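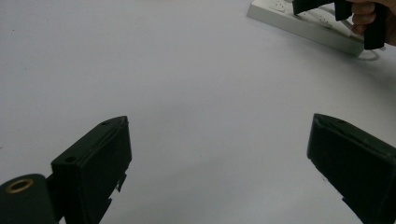

Nattawut Yimyamさんから、バスで座れるかどうかは乗る停留所で決まるのだから、ひとつ手前まで歩けばいい、というコメントが前回の記事についた。そのとおりだと思ったので、先週から試している。返事が長くなりそうなので記事にする。

車を手放してバス通勤に変えたのが11月のはじめで、ひと月たった。前回書いたのは最初の十日分の愚痴のようなものだったから、今回はもう少し落ち着いて書けると思う。

家を出てから職場の席に着くまで51分かかる。車のときはその半分くらいだった。内訳は、停留所までの徒歩、待ち時間、バス、降りてからの坂道。バスに乗っている時間そのものは思ったより短い。待ち時間が読めないのが一番こたえる。時刻表では朝の261系統は間隔が詰まっているように見えるが、続けて2台来て、そのあとしばらく来ないということがよくある。2台目はたいてい空いている。前のバスの背中が混んでいたら見送ることにしたら、気分はだいぶ楽になった。

で、ひとつ手前の停留所の話。

うちの最寄りはパン屋の前で、ここで列ができる。朝は高校生と重なるので、まず座れない。ひとつ手前は川沿いの、屋根もベンチもないところで、歩くと信号をふたつ渡る。結論から書くと、座れるようになった。毎回ではないが、立ちっぱなしの日はかなり減った。そのかわり家を出るのが早くなり、雨の日はつらい。傘を差して川からの風を受けながら待つのは、座って行けるとわかっていてもあまり気が進まない。昨日は横着してパン屋の前から乗り、最後まで立っていた。

座れると何をするかというと、最初の数日は本を読もうとした。これは失敗だった。橋を渡ったあとの道が悪くて、字を追っていると気持ちが悪くなる。音楽もやってみたが、停留所の案内が聞こえないのが不安で片耳だけになり、片耳だと聴いている気がしない。いまは何もしていない。窓の外を見ている。

Wenportには2000年に越してきた。それからずっと車だったので、毎日通っていた道なのに知らない店が多い。運転席からは前しか見ていなかったということだろう。時計の修理だけをしている店、中古の楽器屋、看板が半分取れたクリーニング屋。楽器屋は夜しか開いていないらしく、朝はいつもシャッターが下りている。帰りに一度降りて入ってみた。ギターばかりで、店の人はずっと電話をしていた。何も買わずに出て、次のバスまでまた待った。

冬の車内は暑い。これは前回も書いたが、やはり暑い。外で待つことを考えて着込むと、乗って三つ目あたりで汗が出てくる。厚手のセーターはやめて、薄いシャツの上に風を通さない上着、首にマフラーという形に落ち着いた。マフラーは乗ったらすぐ外して鞄に入れる。手袋は片方なくした。たぶん座席の下だと思う。Furkovの営業所に電話したら、届いていないので三日後にもう一度かけてくださいと言われ、かけたらやはりなかった。応対は丁寧だった。

定期券の話も書いておく。前の記事のコメント欄で、定期と回数券のどちらが得かという質問があった。私の場合は回数券にしている。週に一度は同僚の車に乗せてもらって帰るし、用事があって歩いて帰ることもある。計算してみたら、ひと月の乗車回数がちょうど境目のあたりだった。どちらでも大差がないなら、なくしたときの損が小さいほうがいい。手袋をなくした人間の考え方である。来月、雪が降って歩かなくなったら定期に変えるかもしれない。
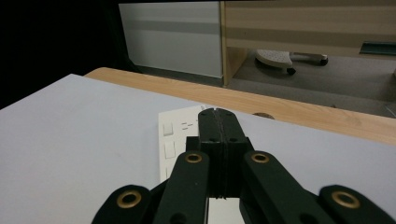 白いテーブルと黒いグリッパー。

車がなくなって困ったのは通勤より買い物だった。米、洗剤、猫の砂。重いものが同じ時期になくなる。最初の週末にまとめて買ってしまい、両手に袋を提げてバスに乗ったら、料金を出す手がなかった。後ろに人が並んでいるのに袋を床に置いて小銭を探すことになり、あれは本当に恥ずかしかった。いまは重いものを一度にひとつだけ買う。月曜は何、火曜は何と決めるほどではなく、鞄が軽い日に米、という程度の決め方をしている。それで足りている。

猫の砂だけは、Chalerm Inthanonさんが車で店に行くついでに買ってきてくれることになった。ありがたい。お礼に何がいいか聞いたら、漬物がいいと言うので、かぶを漬けた。少し塩が強かった。次は減らす。

お金のことは、まだはっきりとは言えない。保険と駐車場がなくなったのは大きい。ガソリン代もない。反対に、バスを待つあいだに温かい飲み物を買う癖がついてしまった。パン屋の前で待つと、当然パンも買う。停留所を川沿いに変えてからパンは減ったので、その意味でもひとつ手前まで歩くのは正解だったことになる。年が明けたら三か月分をまとめて計算して、また書く。

体のほうは、坂道が楽になった。降りるのは乗ってから9つ目の停留所で、そこから職場まで上り坂が続く。最初の週は途中の郵便局の前で一度立ち止まっていた。いまは止まらずに上がれる。体重は変わっていない。家の体重計が古くて、乗るたびに数字が違うので、本当のところはわからない。

意外だったのは、帰りの時間がはっきりしたことだ。車のときは、もう少しやってから帰ろうと思えばいくらでも延ばせた。いまは夜の便が減るので、ある時刻になると机の上を片付けはじめる。乗り遅れると次がずいぶん先になる。一度やってしまい、停留所の前の食堂でうどんを食べて待った。うどんは普通だったが、店のテレビで相撲をやっていて、最後まで見てしまったせいで次の便にも危うく乗り遅れるところだった。

不便なままのこともある。親の家にはバスだけでは行きにくい。乗り換えが二度あって、二本目と三本目の接続が悪い。母には、来なくていいから電話をしなさいと言われた。そう言われると行かないわけにもいかず、今月は日帰りで一度行くつもりでいる。朝早く出て、向こうで昼を食べ、暗くなる前に帰る。着いたら物置の戸を直してほしいそうだ。

もうひとつ、朝の停留所で顔見知りができた。名前は知らない。会釈をするだけの間柄で、三日続けて見かけないと少し気になる。今朝はいた。向こうも261系統を待っていて、来たのは別の系統だったので、ふたりとも半歩下がった。

このブログの日付を見たら今日は2005年12月7日で、年内の更新はあと一度か二度になりそうだ。次は雪の日の服と靴について書く予定。底が滑りにくくて、車内で蒸れない靴を探している。いま履いているものは五年目で、かかとがだいぶ減っている。知っている人がいたらコメント欄で教えてください。長靴以外でお願いします。

追記。年末年始のダイヤは営業所の窓口でもらえます。停留所にも貼ってありますが、川沿いのほうは雨で読めなくなっていました。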